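Ticket: demo collection, outdoor alley scene, black wrist views
Component: sim / scene loading / recorder
Reported by: Karabo Ngubane
Status: open, workaround in place

Summary

While collecting pick demonstrations for the Zollon policy in the Skeltport scene set, the wrist streams come back with large areas of solid black. The head stream from the same session is mostly normal. The training loader accepts these episodes without a warning, so they end up in the set unless someone opens the video.

Expected

Wrist and head streams show the same sky and background geometry. Any episode with a missing background is rejected at write time.

Steps to reproduce

1. Start the recorder with the alley layout, both arms enabled, three streams on.
2. Teleoperate one grasp and hold.
3. Save the episode and open the wrist streams in the viewer.

Setup

Target length is 500 control steps per episode. The batch has 42 episodes, all from one operator station. Scene assets come from the Padilla export. The recorder build is the one tagged for July.

Log

09:10 Opened the first episode. Head stream has sky. Wrist stream has black where I would expect sky or walls. Joint states and gripper widths are continuous, no dropped steps.

09:35 Checked whether the wrist renderer was clipping distant geometry. Raised the far plane on both wrist cameras to match the head camera. No change.

10:20 Swapped the sky asset for a flat color. The head stream picked it up. The wrist streams did not. This suggests the wrist cameras are created before the environment map is bound and never get refreshed.

10:45 Forced a camera rebuild after scene load, then recorded 4 short test episodes. Background present in three, missing in one. So load order is part of it but does not cover everything.

11:30 Tried the same layout on the Sarnbridge render node. Same result as local. Driver version ruled out.

13:05 Wrote a quick filter that measures the share of pure black pixels in each wrist stream. Threshold set at 70 percent to start. It misses too much, as the held object and the gripper take up a good part of the view even in bad episodes. Needs to be computed on a mask that leaves the gripper out.

Stills from the batch, head view first, then two wrist views:
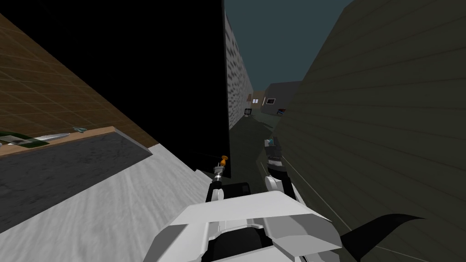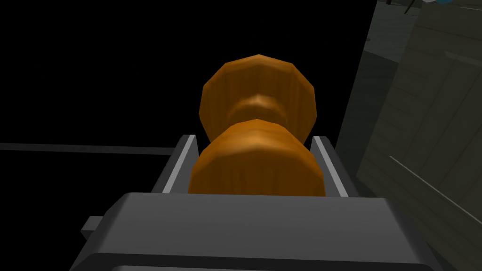
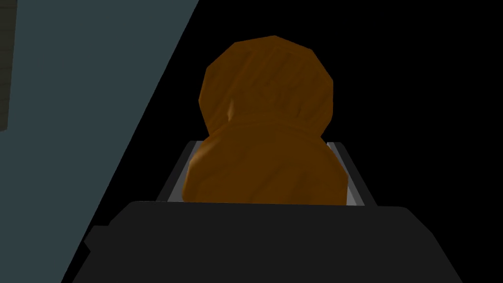

13:40 The grasp labels themselves look usable. Object pose in the state file is independent of rendering, so the episodes do not need to be teleoperated again. They can be replayed from saved states with the cameras rebuilt, and only the image streams need to be overwritten.

14:15 Replay script runs. One problem: it restores the object pose but not the material seed, so textures can differ between the original head stream and the replayed wrist streams. All three streams have to be re-rendered together. Mixing old and new streams in one episode is not allowed.

Workaround

Rebuild cameras after scene load, wait one render tick, then start recording. Run the masked black-pixel check before upload. Episodes that fail go to the replay queue and keep their original IDs.

Open items

- Find out why one rebuilt test episode still failed. Current guess is a race between the texture loader and the first render tick.
- Add the material seed to the saved state.
- Make the training loader refuse an episode with no render check recorded in its metadata.
- Decide if a small share of black-background episodes should stay in as augmentation. My vote is no for this round. If we want that variation it should be generated on purpose and tagged.

Leaving this open until the loader change is merged. Please do not train on the batch before then.

K. Ngubane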